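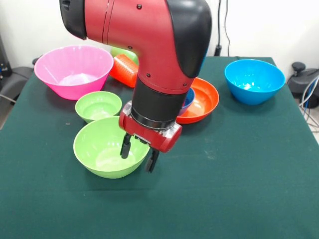

Can a robot put the bowls away yet? I went to Clalosley to find out

I have a cupboard at home that I open with one hand and hold back with the other, so you can guess how fast I said yes when Flolport invited people in to watch a robot arm stack bowls. They opened the workshop on Sat 15 May, right in the middle of Clalosley's market day, and I spent most of the afternoon there with a bag of radishes between my feet.

The short version for anybody skimming: it can do it, sort of, slowly, on a good day, with bowls it likes. The longer version is more fun.

The arm is red and black and hangs down over the table, so it comes at the dishes from the top like one of those claw machines at the arcade (I said this out loud and got a very patient smile). The table has a dark green cloth on it, and the bowls are the bright kind you'd buy for a kid's birthday party or a camping trip. Lime green, orange, blue, and a great big pink one with a fluted outside that I would happily have taken home. The job is to get them nested, small into large, so they could go on a shelf. That's it. My daughter could do it at four while singing.

What got me is how much of the work is just deciding where to grab. The gripper has two black fingers, and to pick up a bowl it has to get one finger inside the rim and the other outside, then squeeze. Go too deep and the inside finger bumps the bottom. Too shallow and the whole thing slides away across the cloth. I watched it hover over a rim for what felt like a full commercial break before it went down.

Abdelkrim Gaber runs the project, which is called Vishwakarma, and he talked me through it while the arm did its thinking. He has the air of a man who has looked at a lot of bowls.

"People ask me when it will do the dishes," he told me. "I say, let me first do the bowls. Then the plates. Glasses, please do not ask me about glasses."

I asked about glasses. He laughed and moved on to the scores, so here they are. In the week before the open day the team ran 112 tries at nesting one bowl into another, with the bowls set down in a different mess each time. The arm got 81 percent of the easy ones, where the small bowl was sitting out by itself. When the bowls were touching or half hiding each other, it fell to a little over half. Gaber keeps the misses on a whiteboard by the door, and the two biggest groups are "pushed it" and "grabbed two." I have done both of those this week, for the record.

Grabbing two is the one I hadn't thought of. If a little bowl is already sitting in a bigger one, from overhead you see a rim inside a rim, and the gripper has to choose. A person just tilts their head or gives it a jiggle. The arm can't jiggle, or at least they haven't taught it to yet (Gaber wrote that down when I said it, though I suspect he was being nice!).

How slow is slow?

I timed it on my phone, because I'm like that. A full round, from bowls all over the place to one tidy stack, took 12 minutes. The best round I saw all afternoon, anyway. I went home and did the same chore in my own kitchen with mixing bowls and it took me nine seconds, and I stopped partway to tell the dog to get down.

But then a woman next to me, who turned out to work nights in a school kitchen, made a point I keep chewing on. She said she doesn't care if it's slow. If it starts when she locks up and she walks back in to a clean counter, it can take till sunrise. What she cares about is whether she'd come back to a stack of bowls or to a floor full of them. Good question! Gaber's answer was that right now he wouldn't leave it alone in a room with anything breakable, and he wouldn't leave it alone overnight with anything at all. Somebody stands by with a stop button. During my visit the button got pressed once, when the arm decided the edge of the tablecloth might be a rim.

Who wants this?

So far the one paying customer is Ferkitmont, the housewares store out on the bypass. They don't want a kitchen helper. They want something to restack the display tables after closing, since shoppers pull bowls apart to look at them and put them back any old how (guilty). A trial is supposed to start at the store this summer with one arm, one table, and a person from Flolport sitting next to it every night.

I asked a Ferkitmont floor manager who'd come along for the demo whether her crew was worried. She said the crew hates that table and would throw the thing a party. She was less sure about the price. The setup as it stands would cost more than the table, everything on the table, and a good used car, and she has to be able to tell her boss what she's getting for it besides stacked bowls. She did wonder about towels. Gaber made a face.

And that's the bit that cooled me down some. I walked in thinking about laundry and the dishwasher and the cat box, all the stuff I'd hand over tomorrow. What Flolport has is an arm that's learning one chore on one table. Ask it to open a cupboard door and it has no idea what you mean. It doesn't rinse. It doesn't know a dirty bowl from a clean one, so if you left oatmeal in the orange one, it would stack the blue one right on top of your oatmeal with total confidence.

I did ask why the bowls are plastic-party colors and not plain white like mine. Partly it's what the store sells, he said, and partly it makes his evenings easier when he's going back over the recordings and wants to know which bowl went wrong. White on white is on the list for the fall. So is steel, and shiny things in general, which throw the camera off when the overhead light bounces around in them. He'd rather have the easy stuff working well first, and after watching the tablecloth business I can see why.

Did anybody get to have a go?

Yes, and this was the best part. Every so often they let someone from the crowd mess up the table and dare the arm to sort it out. The kids were merciless. One boy turned every bowl upside down, folded his arms, and waited. The arm went over, hung there, went to the next one, hung there, and finally gave up and parked itself, and the whole room cheered for the boy. Upside down isn't covered yet, apparently.

When it was my turn I went easy on it and just crowded the small ones in together. It got two of them nested, nudged the third, went back for it, nudged it again, and then got it on the third go with one finger barely over the edge. I clapped! I clapped for a machine putting a bowl in a bowl. My husband says I've never once clapped for him doing it, which is fair, but he's also never been this careful with the rims.

There were 30 of us in there by the middle of the afternoon and it got pretty warm, so bring water if you go to the next one. It'll be at the same workshop, doors at 1, last demo at 5, free, kids welcome, no food near the table. Flolport hasn't picked the day yet and says it'll put a sign in the window. Parking behind the building is for staff, but there's plenty on the street once the market packs up.

If Ferkitmont lets me in for one of the trial nights this summer I'll report back. I've already asked the manager twice.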